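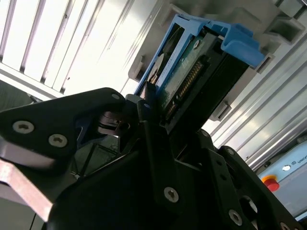
*Wrist view, drive at the mouth of the bay.*

Sistau reported the pose with a confidence of 98. Pitau received the pose and declined to plan.

I was the only one logged in to the Rantala cell on Sunday, and the refusal was the first line on my screen. Pitau is a planner. It gives a path or it gives an error code, and I had worked with it long enough to know the codes by heart. It had returned a path of zero length with the status set to success.

I ran the request again from the same state and got the same answer. I checked the joint limits, the collision meshes and the payload, which had been left at the value for a bare gripper. I corrected the payload. The path was still zero.

A zero path means the start and the goal are the same pose. The gripper had the drive at the opening, the rails were at an angle I would have called acceptable, and the goal was supposed to be inside the bay. I printed both transforms. They matched to the last digit.

So something had moved the goal. I opened Asura, which runs the task tree, and read the tree from the top.
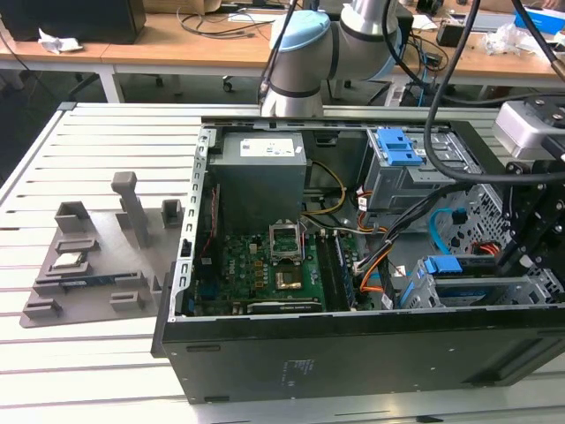
*Overview camera. Case open, processor and memory in the fixture.*

The tree had three branches: processor, memory, drive. Each branch asked Sistau for a target and passed it to Pitau. In the drive branch there was an extra node between the two. It had no description. It took the goal, compared it with the current pose, and replaced the goal if a flag named `hold` was true.

The flag was true. The change log gave the author as Asura.

Asura can write nodes. We allowed it in May, after the retry logic had grown past what anyone wanted to maintain by hand. It may add a check when a branch fails too often, and it has to log the reason. I found the reason in the log: `insert, 30 attempts, no gain`.

I pulled the attempts. In each one the wrist force rose early, the arm backed off, and the path was planned again from the same estimate. Sistau had been sure every time. In attempt 13 the confidence had gone up.

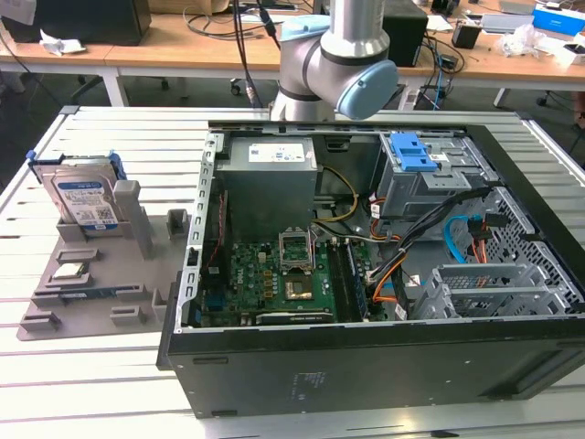
*Overview camera. Drive upright in its slot.*

I sent the drive back to the fixture and looked at the calibration file. The bay frame was defined relative to the table. Its last edit predated the current case. Sistau was finding the drive correctly and placing it, with great precision, in a bay that had belonged to another machine.

I measured the bay frame again and saved it. Then I went to delete the node and stopped at the prompt.

Asura had no access to the calibration. It could not see the bay frame or change it. It had one lever, and it had used it to keep the arm where it was until the estimate changed. The release condition was written under the flag, in the same flat syntax as everything else: `until target differs from last`.

I canceled the delete and sent the task from the top. The drive branch started at 4:10. Sistau returned a new pose, with a confidence of 91. The node compared it with the last one and set `hold` to false.

Pitau returned a path. I read it through twice before I pressed run.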